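September, late evening

Day 9 of the bread thing, and I promised myself I would write it up before bed, even though what I mostly want to do is go to bed.

The course is called the Plakodus Method and it costs more than I will write down here in case I read this again in the winter when the heating bill comes. The pitch is that most of us have been eating tired dough all our lives, and that if you rest the dough the Plakodus way, in stages, with a "listening period" between each one, you get something the body can handle. I have a body that handles bread fine. I signed up anyway. My sister-in-law swears by it, and my sister-in-law also swears by a copper bracelet, so I should have seen the pattern.

What I wanted was a decent steamed bun. That was all. I used to buy them from the counter at Chuang, the little grocery by the bus depot, and when Chuang closed in the spring I went around for weeks feeling sorry for myself every time I walked past the papered-up window. They were plain buns, nothing in them, a bit sweet, and they kept their shape when you tore them. I thought I could learn to make those. I have flour, I have a pot, I have evenings.

The listening period is 40 minutes. I asked in the members' chat what I was supposed to be listening for, and I got three hearts and a link to a video I had already watched. In the video a hand pats a lump of dough and a voice says the dough will tell you when it is ready. Mine has told me nothing. I sat in the kitchen tonight with the radio off, like a fool, and heard the fridge and the upstairs neighbor moving a chair.

So I did what I should have done in the first week and ran two batches. One got the full treatment with all the stages. The other I mixed, covered with a dish towel, left alone until it looked puffy, shaped, left again while I did the dishes, and cooked. Same flour, same yeast, same water out of the same jug. I marked the paper under each bun with a pencil so I couldn't fool myself afterward, and then I shuffled them on the plate with my eyes shut.

I could not tell them apart. One was a little lopsided and I decided with great confidence that it had to be the lazy batch, and it was the listened-to batch. I ate both. I ate a third to be sure.

I know one evening in one kitchen doesn't settle anything. I can hear exactly what they will say if I post it: that I rushed the second stage, that I was tense, that my flour is wrong. It is always the flour. The flour they like is Vurkis, and there is a discount code for it at the bottom of every single lesson, and I would feel better about the science of it all if the code weren't there. I bought one bag. It is flour. It made a cloud when I opened it and it got on my sweater, same as the other kind.

The thing that bothers me more is the number. The course page says more than 2,000 home bakers have "moved past tired dough." Moved past it to where? How do they know? I never filled in anything except my address and my card. I suspect I am one of them. I suspect everyone who paid is one of them, including the ones who watched lesson one and went back to toast.

I did look for people who had quit, which took some digging. There is a forum called Jerkgate that is supposed to be for smoked and dried meat (brisket, jerky, that crowd) and it has one long side thread on dough, for reasons lost to history. Those people are rude and I liked them at once. Somebody there had tested the stages with a kitchen scale and a notebook and found that the first rest mattered, the second mattered a little, and the rest of it was theater. I don't know who that person is or whether they can be trusted any more than the voice in the video. But they showed their bad batches along with their good ones, and that counts for something with me.
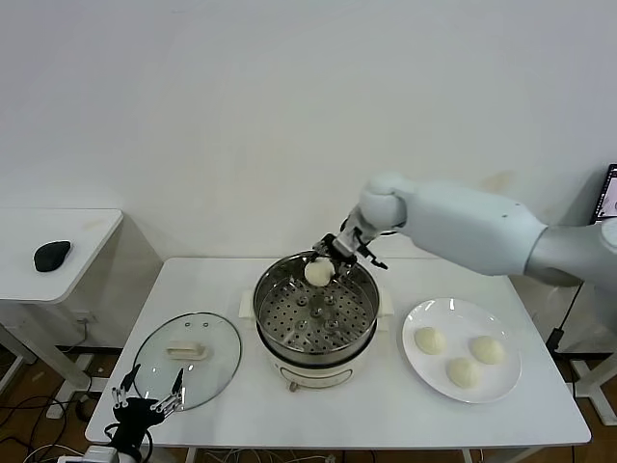

The advice I am going to keep, from either side, is short. Take the lid off slowly so it doesn't drip on the tops. Put paper under the buns. Don't crowd them, they swell more than seems fair. Turn off the heat and wait a few minutes before opening, which the course and the meat people both say, and which I haven't tested, so maybe that is nonsense as well and everyone copied it from the same grandmother. I will try it both ways when I have the energy.

The skin is still not right. Chuang's had a smooth, tight skin, and mine come out with little dimples like the skin on cold gravy. The course says this is impatience. The thread says too much yeast. I lean toward yeast, since you can measure yeast, and tomorrow I will cut it back and see. If the dimples go away I will not be writing to anyone to thank them.

There are 8 lessons and I have done five. Lesson six is called "Forgiving the Crust," and a steamed bun doesn't have a crust, so I don't know what I would be forgiving. The refund window was shorter than I remembered and it closed while I was still being polite about the whole thing. Lesson learned there, at least, and it wasn't one on the syllabus.

My brother called while the second batch was in and asked how it was going. I said the buns were good and the course was silly. He said maybe the buns were good because of the course. I had no answer to that on the phone. I have one now, it is the pencil marks, but it's too late to call back and he would only hand the phone to his wife.

Four left over. Two for breakfast, two in the freezer, wrapped. Have to get more yeast, and dish soap, and see if the place that took over the Chuang lease has put a sign up yet. Someone at work said it is going to be phone cases.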